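4.3 Does the hand-held gripper predict the arm?

The case for collecting demonstrations with hand-held grippers rests on an assumption that is seldom tested on its own: that what a person manages to do while squeezing a jaw in each hand tells us something useful about what the same jaw will do at the end of an arm. The vendor material for both devices we tried makes this claim in one form or another. We were not convinced by it before we started, and the results below have moved us only part of the way.

We compared two jaw types. The Drokik jaw is a parallel design with flat pads. The Galleck jaw closes on an arc and has narrower tips. Each was used in two forms, once on a hand-held body operated by a person and once on a Poirier arm running a policy trained on the hand-held recordings. Apart from the jaws, we tried to hold everything else fixed. The same cloths were used, on the same kinds of surface, with the same start poses as nearly as a person can reproduce the heap that a dropped cloth makes. That last condition is weaker than it sounds, and we come back to it.

Each jaw was used for 60 attempts in hand-held form and 60 on the arm. An attempt was scored as a success if the cloth was lifted by one edge, opened with the second jaw, and laid down with no fold crossing its middle. Scoring was done from video by Zyanya Robles, who was not told which jaw was in use. We admit that the blinding is partial, as the two jaws do not look alike once they come close to the cloth.

The hand-held results were nearly identical for the two jaws. In both cases the operators succeeded in all but 7 of their attempts. If we had stopped there, as several comparisons in this area do, we would have reported that the choice of jaw makes no difference for soft items. On the arm, however, the Drokik jaw succeeded in 38 attempts and the Galleck jaw in more than half of the remainder failed before the second grasp was even tried. The hand-held score gave no hint of this gap.

Our reading is that people are too good at rescuing a bad grasp. An operator who feels the cloth start to slip will tilt the wrist, press down a little, or drag the edge along the bed until more fabric bunches up in the jaw. None of this is written into the task, and the operators mostly could not tell us afterward that they had done it. The policy sees these corrections as part of the motion and copies their shape without copying the reason for them. With flat pads the copied motion often works anyway. With narrow tips it often pulls the fabric out.

A second concern is the role of the passive hand. In the usual account of two-handed cloth work, one gripper holds and the other searches for an edge. We found the split less tidy. Operators changed which hand was leading within a single attempt, and the gripper that was supposed to be waiting was seldom still. Figure 6 shows the two devices during an attempt on a bed, with the left jaw pinching one end of the cloth and the right jaw open and clear of it. A moment like this one is easy to label as "hold left, approach right." Whether the label describes what the operator was planning is another matter, and we do not think a single video frame can settle it.

The bed itself deserves a word. Most published trials of this kind are run on a stiff table, where an edge can be pressed against something hard and picked up cleanly. Damilola Aliyu argued early on that table results would flatter both jaws, and we added bedsheet trials at her request. A sheet gives under the jaw, moves with the cloth, and forms folds of its own that can be mistaken for the edge of the item. We expected the soft surface to separate the two jaws in hand-held use. It did not. It slowed the operators down, but the success counts stayed close, which we take as further evidence that hand-held success mostly measures the person.

Figure 6. Two hand-held grippers over a pale green bedsheet. The left jaw holds the left edge of a crumpled blue-violet cloth; the right jaw is open and not in contact.

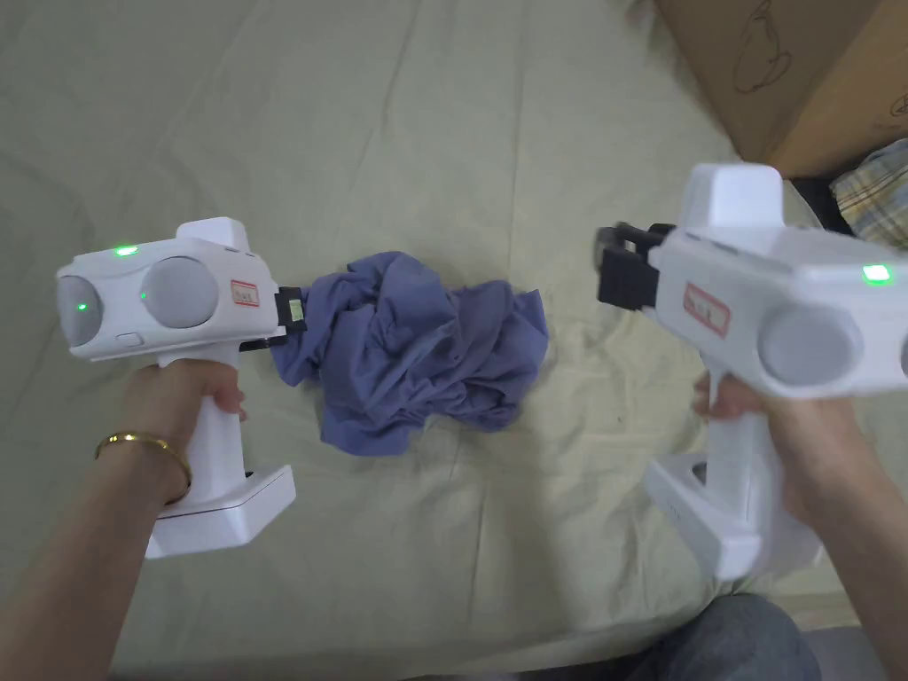
4.4 What the comparison does not show

Several limits should be kept in mind before anyone quotes the arm results as a ranking of the two jaws.

First, only 2 operators took part. Both had used hand-held devices before, and a newcomer might not correct slips so smoothly. It is possible that recordings from less practiced people would carry over to the arm better, odd as that would be. We have not tested it.

Second, the policy was trained with the default settings of the Kallia controller. We changed nothing between jaws, which is fair in one sense and unfair in another. The defaults may simply suit flat pads. A group willing to tune the closing speed for narrow tips could well shrink the gap, and we would be glad to see the attempt.

Third, the start poses were matched by eye. A cloth dropped by hand does not land the same way twice, and small differences in where the free edge ends up can decide an attempt. We looked for signs that one jaw had been given easier heaps and found none, but our method for looking was no better than our method for matching.

We would still resist the practice of reporting hand-held success alone as a measure of gripper quality. In our data it would have hidden the only difference worth reporting. The hand-held trials remain useful for collecting motion, and for finding items that neither jaw can manage at all. For choosing between jaws, we see no way around running the arm.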